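The white table, after one winter

In January I wrote that I was looking for a new table for the small room. Many of you answered, and Laiba Lodhi even sent me a list with measurements, for which I thank her again. Now I have lived with my choice for some months, so I can tell you how it went.

The old table was from my aunt. It was dark, heavy and had a deep drawer that swallowed everything. I liked it, but I could not work on it in the evening. The room has one window and it looks to the north, and on the dark wood I lost every black screw and every piece of dark thread. Emil Holzer took the table for his workshop, and he and Benedikt Baumgartner carried it down the stairs. It took them 20 minutes and they had to remove one door.

For two weeks I had only two trestles and a board. I must say it was not bad. I learned that I need less depth than I thought, but more length. I repair small things, mostly lamps and clocks for friends, and I like to lay the parts in a long row in the order in which they came out.

Then I decided for white. Fadime Sönmez warned me. She had a white kitchen table for 13 years and she said that every cup leaves a ring and every pencil leaves a line. She is right about the pencil. For the cups I have now a rule: tea stays on the windowsill.

What I did not expect is how much the light changes. A white surface gives back what little comes from the window, and I switch on the lamp nearly an hour later than before. But it also shows every shadow. If I put my lamp on the left, my own hand makes the part dark which I want to see, so I moved the lamp to the back and a little higher. It is better, but the shadow never goes away completely.

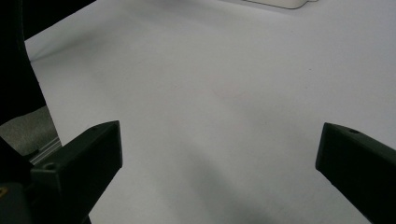
White with a soft gray shadow, and a few specks if you look closely.

For cleaning I tried several things. The spray from Doddale smelled of lemon and left stripes, which I could see only from the side. Now I use warm water with one drop of dish soap, then a dry cotton cloth. I wipe from the back to the front, slowly, and I look from a low position before I put the cloth away. Pencil goes off with a normal eraser. For the glue I have not found an answer. I wait until it is dry and lift it with my fingernail.

I also have a new habit of clearing everything in the evening. The screws go in small jars, the tools go back in the Bandberg box, and the unfinished lamp goes on the shelf with a note about what I did last. It sounds strict, but in the morning I am glad. With the old table I always began the day by pushing things to the side.

Vasylyna Boiko asked me if white is not cold to look at. In the first week I thought so too. I tried a green mat on it and took it away again after two days - it slipped, and the small springs jumped under it.

Next I want to do something about the chair, which is now too low. If somebody has a stool with a screw, please write to me.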